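## 4. Who answers first: union statements and the press

Draft of 29 Jul 2023. K. Nimri to check the dates in 4.2 before it goes out.

### 4.1 What we counted as a public row

A row, for our purposes, needs two named sides and at least one reply in print. Usually a police union officer on one side and a chief, mayor or council member on the other. Private letters that leaked later were left out. So were court filings, even the angry ones.

The set comes to 1,803 items, taken from the two daily papers in Masilela and the one in Ustine. Letters pages included. Radio was not – transcripts too patchy, and the Ustine station kept none before the merger. Each item was read by two coders who marked the speaker, the target, the charge made (lying, cowardice, favouritism, money) and whether resignation was called for. Where the coders disagreed Nimri decided. This is a weakness and we say so again in section 6.

Columnists gave us trouble. A columnist who reports a quarrel is not a party to it, but one who hands a motive to one side very nearly is. We ended up coding them seperately, as "carriers", and kept them out of the reply counts.

### 4.2 Speed of reply

Unions reply faster. No surprise there. The union in Masilela has a press officer and a president who picks up his own phone; the chief's office has to clear a line with city hall first. In most rows the union statement made the same edition as the story that set it off, and the chief's came a day later or not at all.

The exception is September, when the contract talks open. Union statements slow down, get shorter and stop naming people. Calls for resignation drop away nearly to nothing. We take this as bargaining caution, though the ban on public comment in the Ustine talks would have the same effect, and we can't tell the two apart with this data.

Insults travel. Of the 22 nicknames we found for senior officers and union leaders, 7 started in one paper and turned up in the other within the week, most often through a columnist. Policy claims hardly moved at all. A union complaint about overtime rules or patrol car staffing was printed once and that was the end of it, unless somebody was called a liar in the same breath.

### 4.3 The motive charge

The charge we did not expect to see so often is motive: he only says this becuase he is about to be moved, sued, passed over. It is cheap to make and hard to answer. A chief who denies it repeats it. A chief who ignores it sees it come back in the next story as background, with no source given.

Of the two papers in Masilela, the tabloid carries far more of these. Fewer column inches, bigger headlines, and a gossip page that both sides feed. Former press staff we spoke to were open about this. One described trading a personal item about a rival for a kinder write-up of the union dinner.

![Figure 3] 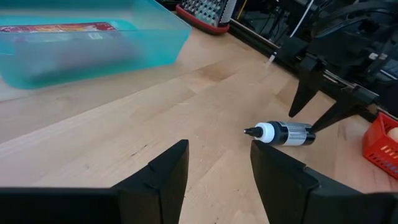
### 4.4 Limits

Print only. Three papers, two cities, one region. Rows that died before a reporter heard of them are missing and we have no way to guess how many. The coders knew which city each item came from, which may have coloured the marking of tone. Tone scores are therefore not used in the models in section 5, only the speaker, target and charge.

The Listar archive covers the Ustine paper from first issue to last but drops the late edition. A few fast replies probably sit in there unseen, so the gap in reply times for Ustine could be off in either direction. Masilela is safer ground.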